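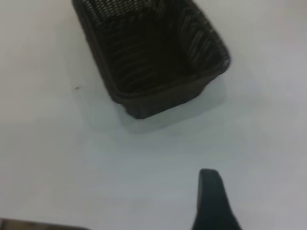 A basket for the bread

2022-12-12

In September I moved to a smaller apartment in Katitine, and since then my bread lived in a paper bag on top of the refrigerator. It was not a good system. The bag always fell behind, and I found it two days later.

So I decided to buy a basket. First I looked at the ones from Haugen, which are very beautiful, but they cost 66 and I could not accept this price for a thing that holds rolls. Then I found a dark brown one in the Flinero shop near the station. It is woven, rectangular with round corners, and the rim is braided like a rope. I like the rim best. When you carry the basket, your fingers find a good place there.
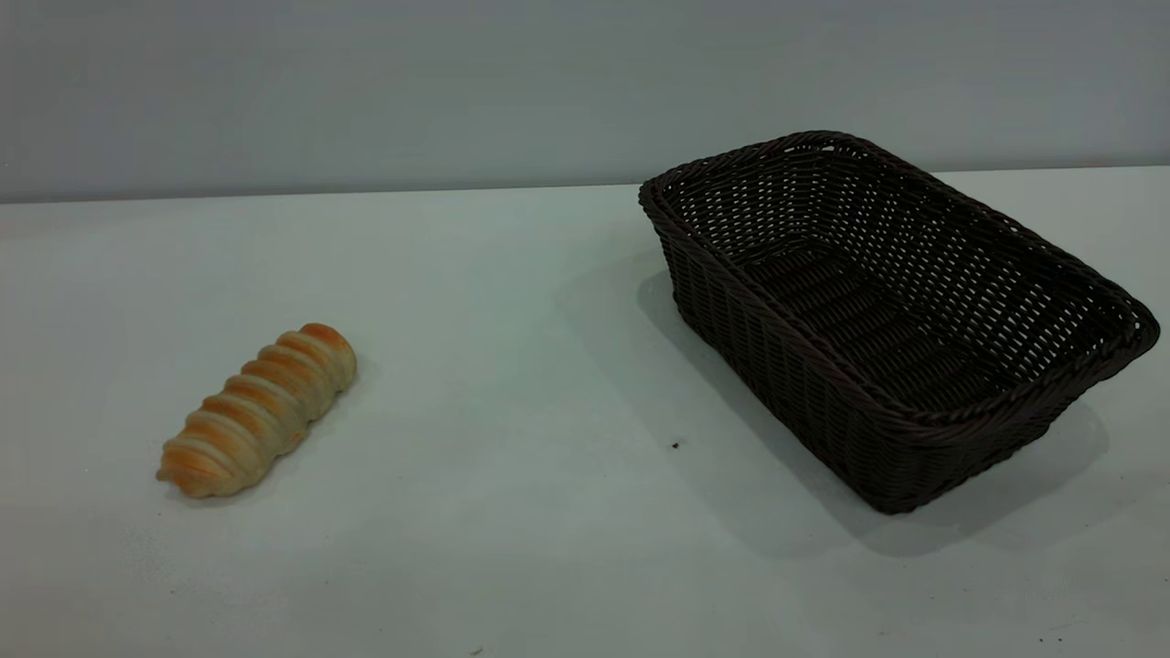

I was worried that such a dark color would be too heavy for a white table. My kitchen is all white and gray, and everything you put in it looks bigger than in the shop. But with bread next to it the brown becomes warmer. The spiral rolls from Rondier, the bakery on my street, have pale lines between the baked parts, and I think they look better beside something dark than on a plate.

One thing I still must learn is how to clean it. Crumbs go into the weaving and they stay there. My mother always put a cotton cloth inside the basket and shook it from the window, and I will probably do the same. I have an old blue napkin which could fit if I fold it once.
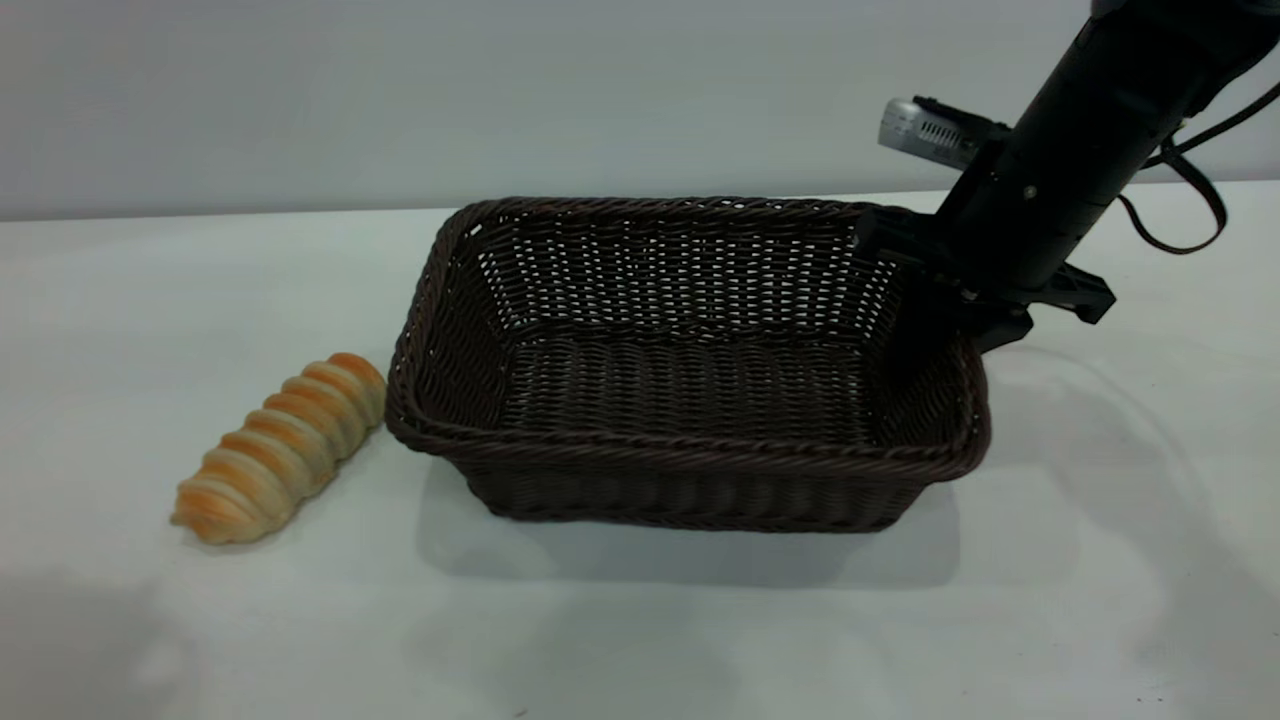
The dark basket, still empty, and a spiral roll.

If you know a better way with the crumbs, please write it in the comments.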